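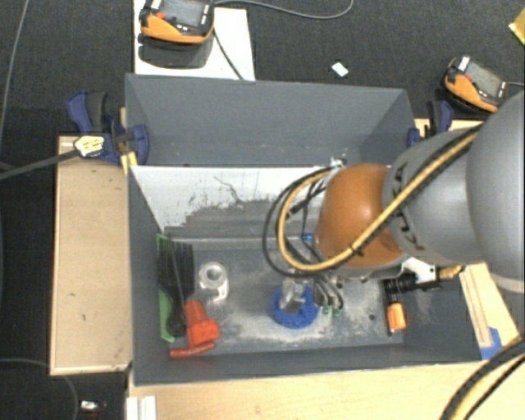 통을 비우기 전에는 아무것도 버리지 말라고 아스게르 노르달은 말한다. 위에서부터 하나씩 집어 쓰레기인지 아닌지 따지다 보면 절반도 못 가서 지치고, 지친 다음에는 다 버리거나 다 남기게 된다는 것이다. 그는 정리 공방 '브레바우'에서 잡동사니 통만 다루는 수업을 연다. 수업은 저녁 7시에 시작하고 정원은 12명이다.

# 잡동사니 통의 바닥

어느 집에나 이런 통이 하나쯤 있다. 서랍일 때도 있고 현관 옆 종이 상자일 때도 있다. 처음에는 용도가 있었는데 언제부턴가 갈 곳 없는 물건이 모인다. 솔, 뚜껑, 블록, 어디서 빠졌는지 모를 받침 같은 것들이다.

회색 통 바닥에 놓인 물건들도 서로 별 상관이 없다. 초록색과 검은색이 섞인 솔이 있고, 옆에는 가운데 둥근 구멍이 난 작고 투명한 블록이 있다. 긴 손잡이가 달린 주황빛 빨간색 플라스틱은 노즐이나 뚜껑처럼 끝이 좁아진다. 파란 고리 모양 받침 안에는 작은 회색 블록이 서 있다. 바닥에는 뿌연 먼지와 부스러기가 흩어져 있다.

노르달은 이런 물건을 종류별로 나누지 않는다. 플라스틱끼리, 솔끼리 모으는 방식은 보기에는 깔끔하지만 다시 쓸 때 도움이 안 된다고 한다. 그가 묻는 것은 하나다. 이 물건을 쓸 때 손이 어디에 있는가. 싱크대 앞에서 쓰는 솔은 싱크대로 간다. 창틀을 닦는 솔은 창가로 간다. 같은 솔이라도 자리가 다르다.

## 짝이 있는 물건

가장 까다로운 것은 부품이다. 혼자서는 쓸모가 없고, 짝을 찾으면 갑자기 필요해진다. 뚜껑, 받침, 노즐, 끼우는 블록이 여기에 들어간다.

수업에서는 부품을 한 봉투에 모으고 겉에 넣은 달을 적는다. 9월에 넣었으면 '9월'이라고만 쓴다. 집 안을 다니며 짝을 찾는 기간은 17일이다. 그때까지 못 찾은 것은 버린다. 기간을 왜 그렇게 잡았느냐고 물었더니 2주는 짧고 3주는 잊어버린다고 했다.

기자도 집에서 해 봤다. 부엌 맨 아래 서랍을 비우니 33개가 나왔다. 그중 고무마개 하나는 욕실 세면대에 맞았고, 하얀 플라스틱 고리는 끝내 어디에도 맞지 않았다. 봉투째 버리려다가 고리만 다시 꺼내 두었다. 아직 책상 위에 있다.

## 솔은 먼저 씻는다

통에서 나온 물건을 바로 제자리에 두면 먼지까지 같이 옮겨 간다. 솔이 특히 그렇다. 털 사이에 낀 부스러기는 물에 담그기 전에 털어 내야 한다. 순서는 이렇다.

1. 신문지 위에서 털을 아래로 하고 손잡이를 가볍게 두드린다.
2. 남은 먼지는 안 쓰는 빗으로 긁어낸다.
3. 미지근한 물에 주방 세제를 풀어 10분 담근다.
4. 헹군 뒤 털을 아래로 해서 걸어 말린다.

손잡이가 긴 플라스틱 도구는 이음매를 본다. 때는 대개 넓은 면보다 꺾이는 자리에 남는다. 면봉이면 충분하다. 투명한 플라스틱은 마른 천으로 문지르면 잔흠집이 생기기 쉬우니 물로 먼저 헹군다.

## 통을 고르는 법

통은 깊은 것보다 바닥이 넓은 것이 낫다. 물건이 겹치면 아래 것은 없는 것과 같다. 벽이 안쪽으로 비스듬하면 작은 물건이 가운데로 모여 집기 편한 대신, 벽에 기대 세우는 물건은 자꾸 미끄러진다. 길쭉한 도구가 많은 집이라면 벽이 곧은 통이 맞는다.

색은 취향이지만 밝은 통은 긁힌 자국과 먼지가 잘 보인다. 노르달은 그래서 밝은 쪽을 권한다. 더러운 것이 보여야 닦기 때문이다. 공방에서는 뚜껑 없는 통을 3000원에 판다. 뚜껑이 있는 것은 들여놓지 않았다. 뚜껑을 덮으면 그 위에 또 물건을 올린다는 이유다.

통 자체는 계절에 한 번 씻으면 된다. 완전히 비우고, 마른 솔로 구석의 먼지를 쓸어 낸 다음 젖은 천으로 닦는다. 긁힌 자국은 지우려고 애쓰지 않아도 된다. 거친 수세미를 쓰면 자국이 늘고 그 자리에 먼지가 더 잘 붙는다.

## 다시 채우기

닦은 통에 물건을 되돌려 놓을 때는 바닥이 보일 만큼만 넣는다. 공방 수강생들은 처음에 이 대목을 제일 어려워한다. 빈 곳이 있으면 채우고 싶어진다. 노르달의 통에는 지금 줄자와 구둣솔, 그리고 짝을 못 찾은 나사 봉투가 들어 있다. 봉투에는 넣은 달이 적혀 있지 않았다.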